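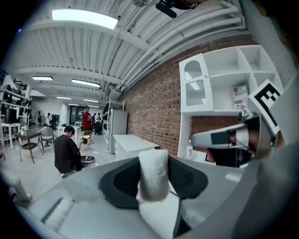

Cotton batting

Cotton batting is the soft layer that goes between the top and the back of a quilt. Some people call it wadding, and my grandmother just called it "the middle." I've been quilting long enough to have strong feelings about it, so bear with me!

It starts as loose cotton fiber that gets combed into a thin web, and then a lot of those webs are stacked up to make a sheet. Left like that it would fall apart in the wash, so the mill either punches it with barbed needles (needle-punched batting) or sticks it together with a light glue (bonded batting). I like needle-punched for bed quilts — it drapes better and my hand needle doesn't drag.

Loft

Loft means thickness. Low-loft batting lies flat and shows off small stitches, while high-loft gives you that puffy comforter look. Cotton is nearly always on the low side. If you want puff, polyester or wool will get you there faster.

Shrinkage

Most cotton batting shrinks 3 percent or so in the first wash, which gives old quilts their crinkle. I love the crinkle. My friend Aleksi Ahonen can't stand it and soaks his batting in the bathtub first, then spends all of Thursday waiting for it to dry.

Buying and storing

The shop in Plemenine sells it by the yard off big rolls, and the Tanner mill packs it in bags already cut to bed sizes. Bagged batting comes out creased, so I unfold mine the night before. Keep the rest out of the sun, and don't pile fabric on top of it.

See also: Wool batting, Basting, Hand quilting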